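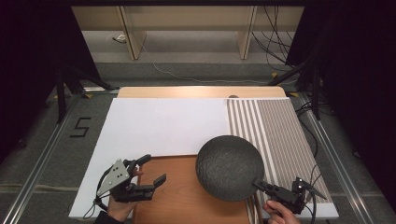 Why would a robotics company spend its mornings setting and clearing a table for one?

Because a place setting covers most of what a household robot has to learn about handling objects. A plate is wide and hard to get under. A fork is thin and lies flat. A tray has to stay level. If a machine can manage all of that on an ordinary table, it can manage a good part of a kitchen.

At least that is how they see it at Hettiarachchi, which opened its workshop to visitors on November 5, 2020. The company rents the upper floor of an old print shop in Skavalholm, and 30 of us had signed up in advance. We were let in by the side stairs, given a name tag and a cup of coffee, and sent down the hall to the table-setting project, which goes by the name Femunen.

The work is done by hand. A person holds a gripper in each hand and does the job the way a robot would have to do it, with two fingers on each side and no palm. The grippers carry cameras, and the recordings are used to train the software that will later run the arms. Arif Paul, who runs the project, picked up a pair and showed us how they close. He is a quiet man and did not oversell it.

"People expect to see the robot first," he said. "The robot is the last part. Most of our day is somebody setting a table."

One round takes a couple of minutes. The operator starts, works through the pieces, lets go and steps back. Then everything is put back in a slightly different position and it begins again. On a good day the team gets through 300 rounds, with a change of operator every hour so that wrists can rest.

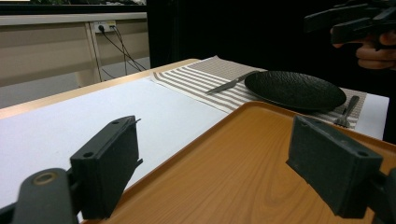

Those changes of operator matter more than I would have guessed. Everyone has habits. One person goes for the handle of a knife, another takes it near the middle. Some slide a plate a short way before they lift it. Paul wants all of this in the recordings – a machine that has only seen one way of doing things gets stuck as soon as that way is blocked. So far 18 people have taken turns, some of them students who come in two afternoons a week.

Visitors were allowed to try. I had the grippers for one round and found them lighter than they look, but I kept wanting to use fingers I no longer had. The fork was the worst of it. I chased it until Paul told me to press down first and then close.

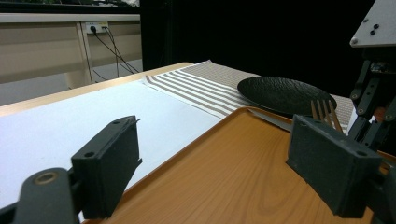 Cutlery has been the slow part of Femunen from the start. In October the team spent most of its time on it, and by the end of the month they had 540 usable recordings of forks and knives alone. Paul talked us through the difficulty. A fork and a knife lying together on a tray with a raised rim leave the gripper little room to come in from the side, and both are shiny, which makes it hard for software to judge where the edges are. The dark, textured plate on its striped runner is a different problem, a large shape that has to be held by its rim.

After lunch we moved to the back room, where a trained arm was running on a simpler version of the task. It picked up a spoon, put it down next to a bowl, and waited. On its next try it closed on air, opened again and had another go. The engineer at the keyboard wrote something down and reset the spoon.

One visitor asked when he could buy one. Paul said the company has no product and no date for one. Its income comes from selling recordings and test reports to other firms, among them Barkitz, a maker of catering equipment, which wants to know whether trays can be laid by machine in large canteens.

The next open day is planned for spring. Places are free, but you need to sign up, and the stairs are steep.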